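Trelus Inventory Server
Set-up Guide, Section 4: Preparing the Host Computer

Document revision 02/12/2018

4.1 Scope

This section covers preparing a desktop computer to act as the host for Trelus. It applies to new installations and to moves from an older host. Client workstations are covered in Section 6. If Trelus is being installed on a host supplied ready-configured by Olance, go directly to 4.5.

4.2 Before you begin

The host runs without a user logged in and is normally left on overnight. Refurbished office desktops are acceptable if they meet the following:

Memory: 4 GB minimum, 8 GB if more than 29 clients connect at once
System drive: 128 GB or larger, with half the space free
Data drive: separate physical drive, formatted before installation
Network: wired connection only

Note: Trelus does not use the graphics card. A card already fitted in the host can be left in place or removed.

Memory and drives should be fitted before the software is installed. The license key is tied to the hardware present at first start, and adding a drive later will cause the key to be requested again.
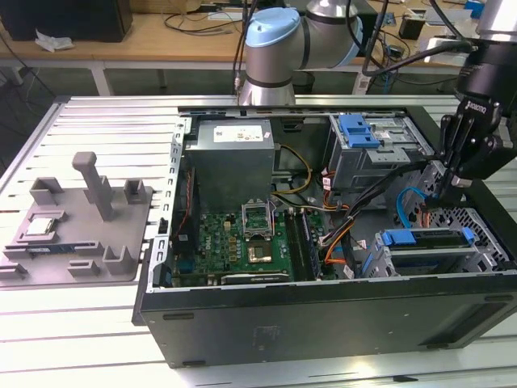 4.3 Installing the data drive

CAUTION: Shut down the computer and disconnect the power cord before opening the case. Wait one minute before touching any internal part.

1. Back up any data on the existing drives.
2. Open the case as described in the computer maker's service manual.
3. Fit the data drive in a free bay. Use the tray or screws supplied for that bay.
4. Connect the data cable to a free port on the motherboard. Write down the port number printed beside it; it is needed in 4.4, step 3.
5. Connect the drive power cable.
6. Check that no cable touches a fan or is pinched by the case panel.
7. Close the case and reconnect the power cord.

CAUTION: Do not connect or disconnect an internal drive while the computer is on, even if the port is marked as hot-swap. The Trelus index may be open for writing at any time.

4.4 Firmware settings

The names below vary between makers. If a setting cannot be found, leave it at the default and continue.

1. Turn on the computer and enter the firmware setup screen.
2. Load the default settings.
3. Confirm that the data drive is listed against the port noted earlier.
4. Set the drive controller mode to AHCI.
5. Set the computer to power on after a power failure.
6. Disable sleep and any deep power saving state.
7. Set the clock to local time. A clock error greater than 200 seconds will cause clients to be refused.
8. Save and exit.

Note: Changing the controller mode on a computer that already has an operating system installed may prevent it from starting. Reinstall the operating system if this happens, or return the setting to its earlier value. Trelus will run in either mode — AHCI is recommended for speed only.

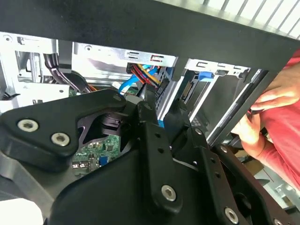
4.5 Installing the host service

1. Log in with an administrator account.
2. Run the Trelus installer and select Host.
3. When asked for a data location, select the data drive. Do not select a network folder.
4. Accept the default port, 4000, unless another program on the host already uses it.
5. Enter the license key. Hyphens can be left out.
6. Select Create new index. When moving from an older host, select Import index and follow Section 9 before returning here.
7. Wait for the message "Host ready" and restart the computer.

The service starts on its own after a restart. It can take several minutes on the first start while the index is built. Do not stop it during this time. 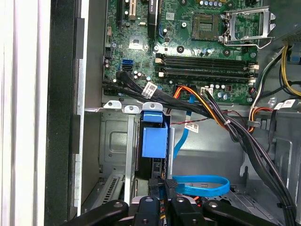 4.6 Checking the host

1. From another computer on the same network, open the Trelus client.
2. Enter the host name and port.
3. Select Test connection.

If the result is "Refused", check the clock on both computers. If it is "No answer", check that the firewall on the host allows the port selected in 4.5, step 4. "Version mismatch" means that the client is older than the host and must be updated.

Note: Sites using Skamon label printers must install the print connector on the host, not on the client. Connector versions released before June do not start with the service and have to be replaced.

4.7 Record sheet

Fill in the following and keep it with the license certificate:

Host name
Drive port number
Service port
Data location
Operating system version
Date of first start

Continue with Section 5, User Accounts.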